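Plillstead repair and reuse scheme to move into former bank

A scheme that lends household goods to people setting up home in Plillstead is to take over the old bank building on Sandhu Street, after the town council agreed a five-year lease.

The Skukedow Home Store has worked out of two rented garages behind the leisure centre for the past four years. It collects unwanted furniture, bedding, kitchen equipment and storage, and passes them on to people moving into unfurnished flats. Most items are given outright, while larger ones such as cookers and carpet cleaners are lent.

Figures in the scheme's annual report show that 3,753 items were handed over in the last financial year, going to 323 households. The year before, the number of households was 86 lower.

Leonora Tiongson, who manages the scheme, said demand had gone past what the garages could hold by last autumn.

"We were turning down wardrobes because there was nowhere to stand them," she said. "Then the following week somebody would ring up wanting a wardrobe. It was a daft way to carry on and everyone knew it."

The bank closed its Plillstead branch three years ago and the building has been empty for most of the time since. A plan to turn the ground floor into a restaurant was approved but never went ahead, and the council bought the freehold last year.

Under the terms of the lease, the scheme will pay a reduced rent for the first two years, rising after that to the full rate. It will have the whole of the ground floor and the basement. The two upper floors are not part of the agreement and the council has said it is still considering flats.

Councillors voted in favour by nine to four. Those against said the building should have been advertised for longer to see if a commercial tenant could be found.

Fedir Hladun, who represents the Sandhu ward and voted against, said he had no quarrel with the scheme itself.

"It does good work and I've sent people there," he said. "My worry is the rent. We have a building on the main street and we are letting it at well under what it could fetch, at a time when we're cutting the grass in the parks half as often as we used to."

Petronella Ntuli, who put the motion forward, told the meeting that the unit had brought in no rent at all while it stood empty and that the council had been paying for its security and insurance. She said a lower rent was better for the town's accounts than a locked door.

Work on the ground floor is due to begin in June. The old counter and glass screens will be taken out, and a ramp will be added at the side entrance on Tadelano Lane, where there is at present a single high step. The main doors on Sandhu Street already have level access but are too narrow for large furniture, so deliveries will go in through the side.

The front part of the building will be laid out as a showroom, where visitors can look through what is available and choose for themselves. At the garages, people have had to fill in a form and wait for a box to be made up for them.
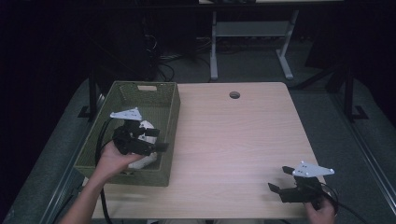
Baskets and small tables are among the household goods people ask for when moving into an unfurnished flat.

Birdie Tillman moved to Plillstead from the coast 18 months ago with her two children and was given beds, a table and most of her kitchen things by the scheme. She said being able to choose would make a difference.

"They were lovely to us and I'd never complain, but you do end up with someone else's idea of what you need," she said. "I had three colanders and no tin opener. I swapped one of the colanders with the woman downstairs, as it happens."

The basement, which includes the former strongroom, will be used for storage. The strongroom door is too heavy to remove without work to the floor and will stay where it is, fixed open.

The scheme has also said it will run a repair bench at the back of the showroom. Electrical items are currently sent to a workshop in the next town for testing, and can be away for up to three weeks. Two members of staff have been trained to carry out the tests themselves and will be able to do so once the new wiring is in.

The cost of the building work has been met mainly by a grant from the county. A further sum was raised locally, including £1,000 from a sponsored walk along the old railway line in the spring.

Parking was raised by several residents who wrote to the council before the vote. There is no parking directly outside the building, and Tadelano Lane has double yellow lines along its full length. The council has agreed to mark out one loading bay at the lower end of the lane, to be used for a maximum of 20 minutes, and will look at how it is working after six months.

Paloma Lyons, who runs the shoe shop opposite, said she was pleased to see the building in use again but wanted the loading bay watched closely.

"Vans already stop there when they shouldn't," she said. "If it's 20 minutes then it needs to be 20 minutes. My own deliveries come down that lane."

The garages will stay open until the move is finished. Donations of large furniture have been paused for now, but smaller items – bedding, crockery, pans, lamps and storage – are still being taken between 10am and 2pm. Mattresses can only be accepted with the fire label attached.

Anyone who has been offered help by the scheme and is waiting for a collection date does not need to apply again. Existing bookings will be honoured from the garages, or moved to the new address if they fall after the opening.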